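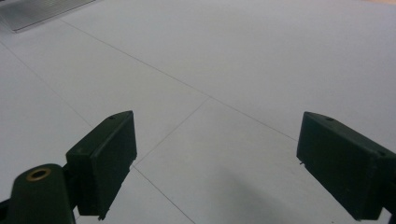
Dull film on light gray floor after mopping

Asked 29 Mar 2025 in Floors and Surfaces

We moved into a rental in Nedley with a very pale gray floor, almost white, all through the main room. No idea what it's made of and the landlord doesn't know either. It looks fine from the doorway but when you get down low there is a dull film on it, and socks come up gray. I've been using Pirihi floor soap, one capful to a bucket, and mopping twice a week. The room is 295 square feet. Is this soap buildup or is the finish worn off? I don't want to lose the deposit.

3 answers

Answer 1 – accepted
Most likely soap. Pick a corner, wipe it with a microfiber cloth and plain warm water, then dry it with a towel. If that patch looks clearer than the rest, it's residue. Do the whole floor the same way, a small section at a time, and change the water when it turns cloudy. Two or three passes may be needed. Skip vinegar until you know what the floor is, it can etch some stone. After that use half the soap and rinse.

Answer 2
get a steam mop, fixed mine in one go

Answer 3
I would not steam a floor you can't identify. Some vinyl and laminate floors lift at the seams. Ask the landlord for the old invoice, or see if there is a spare piece in a closet – ours had the maker's name on the back. Also vacuum before you mop. On a floor that light, dust turns into gray streaks once it gets wet.

Comment from asker: tried the corner with plain water and it came up clearer. Doing the rest this weekend.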